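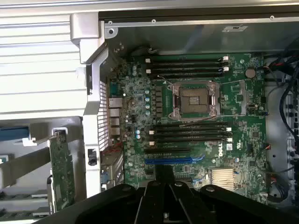
No. 40 – Workbench Notes

2025-06-08

The Dell workstation from the Prevholm lot is down to the bare board now. I bought it in March as a parts machine, and it spent most of the spring under the desk with its side panel off. The plan has changed: it will be rebuilt as a file and render box for the Privmont folder backups.

State of the board. The socket has no processor in it, so the contact grid is exposed and needs to be treated with care. A single bent pin can take out a memory channel, and on a socket like this the fault often looks like a bad module. I go over the grid with a loupe and a flashlight held low, first along the rows, then turned 90 degrees. A pin out of line reflects differently from its neighbors. No brush, no cloth, no compressed air at close range. If the machine is going to stand open overnight, a plastic cap goes on the socket.

Memory is eight slots, four on each side of the socket, all empty. I will fill them in matched sets and start with one module in each bank. Seating everything at once saves five minutes and costs an evening if the board refuses to post. The latches are the white end type and should click without much force. If one doesn't, the module is in backwards or there is lint in the slot.

The thin gray wire looping over the corner of the socket has to be moved before the cooler goes on. I'll tie it to the chassis wall.

The coin cell gets replaced regardless of what it measures. Anything under 3 volts goes in the recycling jar, and a used one that still reads fine will not read fine for long. Setup defaults come back after the swap, so I write down the drive mode first when the machine is able to start. In this case there is nothing to write down.

Capacitors: I check the tops for bulging and the bases for residue, including the pair near the lower memory slots. Those two are awkward to inspect once modules are fitted, so it is worth doing early.

Parts on order from Michalski are a used processor, a tube of paste and a cooler with the correct bracket. Total budget is 300 dollars, and the processor takes up most of it. The Rotimgate shelf still has a power supply that should fit, though I have not tested it under load. I want 30 minutes on the dummy load before it goes anywhere near this board.

Next entry when the processor is in.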